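## 5. Bagging practice with both arms

Do this section after homing. If you skipped homing, go back to section 4; the arms will find you out even if the club doesn't.

1. Stand the gift bag open on the table where the left arm can reach it. Fluff it out properly. A sagging bag has ended more practice rounds than bad code.
2. Scatter the snacks loosely. Resist lining them up in a tidy row, as the competition judges certainly won't.
3. Check that the lavender cables run in a loose arc and are clipped along the white links.
4. Wait for the green lights near the wrists, then load the practice file, `grosum_2`.

> **Caution:** Keep hands behind the rail once the file is loaded. The arms do not know the difference between a finger and a chocolate bar, and have no wish to learn.

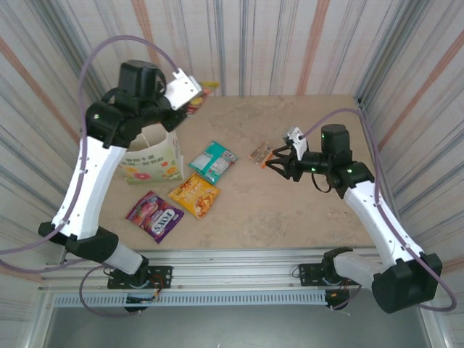

*Fig. 5: Both arms over the snacks, with the gift bag under the left wrist.*

5. Start at slow speed. Redach will ask whether you are sure. Say yes.
6. Let the left arm try first. If it misses the same packet twice, press Hold and move the packet yourself, without sighing.
7. Write the result in the log, including the rounds you would prefer to forget.

**Note:** Foil packets slide when pinched at the corner. Aim for the middle and close slowly. Wenceslao Huenchumán's grip settings are saved under `hato` and are a decent starting point for anything crinkly.

**Note:** Error 558 means a joint has been asked to go somewhere it can't. Press Hold, home both arms and start again from step 4.

Snacks used in practice stay in the practice box. Eating them changes the test set.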